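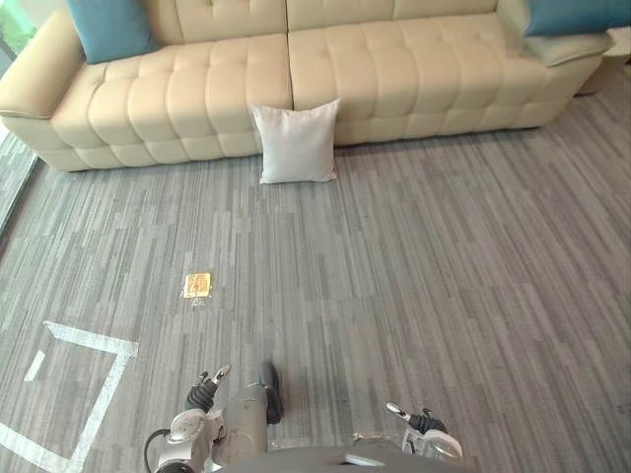 Part-Time Lounge and Furniture Care Assistant — Borkora Guest House, Pernville

Posted 7/12/22
Reference number: 661
Contact: Ans Smits, house manager

Borkora is a guest house in Pernville for people who stay longer than one night: visiting teachers, families who wait for their new home, engineers on a job in the area. On the ground floor we have a shared lounge, and this lounge is used from early morning until late. We are looking for one person who will keep it in good order, clean the furniture in the correct way, and make it pleasant for the next guest who wishes to sit down.

The work is not heavy, but it asks for attention. We had good people before in this position and also one or two who did not like to do the same room every day. Please read the whole text before you write to us.

What you will do

Your first task of each shift is the sofas. They are cream-colored and tufted, with many stitched channels, and crumbs go into every one of them. You go along the channels with the soft brush of the vacuum cleaner, first the backs, then the seats, then the fronts. After this you wipe the armrests with a cloth that is only a little damp. We use the Fumeo leather cleaner and no other product. Please do not bring your own sprays, also if they work very well at your home.

Then come the pillows. The teal-blue ones belong on the sofa, one toward each end. The white square ones go where Ans has marked them on the plan in the closet. Guests move pillows all the time, they put them on the floor, behind their back, under a laptop, and this is their right. A pillow that was on the carpet is brushed on both sides before it goes back on a seat. The white covers are washed every week and the blue covers every second week. You will find the spare covers on the upper shelf, folded with the zipper inside.

The carpet is made of gray tiles with a horizontal stripe. You vacuum it in the direction of the stripe, and then once across. If there is a stain, you treat it the same day and write the place in the notebook. A tile which cannot be cleaned will be exchanged by Van Dijk, our flooring company, but you do not need to call them. Ans does this.

You also take care of the small things:

— The inside of the tall window glass, when it has finger marks.

— The base and the pole of the floor lamp, where dust collects quickly.

— The round white side table and the bowl of fruit.

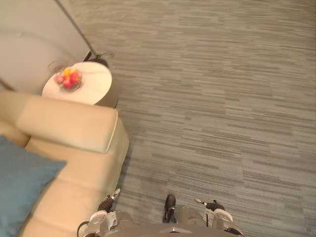

About the side table and the fruit

Many candidates ask about this point at the interview, so I explain it here. The clear bowl stands on the side table near the end of the sofa. At the start of the shift you lift it, wipe the tabletop and the rim of the table, and dry it with the second cloth. The bowl is washed by hand. We like to have some red and some yellow in it, but fresh is more important than color. A piece that is soft goes out. You may take fruit for yourself during your break, of course.

If a guest sits next to the table, you wait or you begin with another part of the room. We do not ask guests to stand up.

Hours and pay

The position is 8 hours per week, divided over four mornings. The mornings are agreed with you when you start and after that they stay the same. We pay every two weeks. After the trial month there is an extra payment of 100 dollars, together with your first regular pay. Work shoes with a soft sole are required, and you can give us the receipt up to 78 dollars.

It is possible to get more hours in summer, when the guest rooms are full, but I cannot promise this.

Who we are looking for

You do not need a diploma. Experience with leather or upholstery cleaning is welcome, and experience in a hotel or in a care home is also good. You should be able to kneel and bend, since the lower part of the sofas and the table leg area can be reached only from the floor. You can read a product label in English and follow it. You are friendly with guests, also before breakfast.

Students are welcome, if their schedule permits the mornings. People who return to work after a pause are also very welcome.

Your first weeks

You will work together with Afaf Khoury for the first four shifts. She has done the lounge for several years and now she moves to the guest rooms upstairs. She will show you the closet, the plan for the pillows and the notebook. After this you work alone, but she is in the building and you can always ask her.

How to apply

Please send a short letter to Ans Smits at the reception of Borkora, or leave it there in person, with the reference number on the envelope. Write which mornings are possible for you and from which date. One page is sufficient. A photo is not necessary.

Letters are accepted until the end of July. We invite candidates for a conversation and a short walk through the lounge, and every person who writes will receive an answer, also when the answer is no.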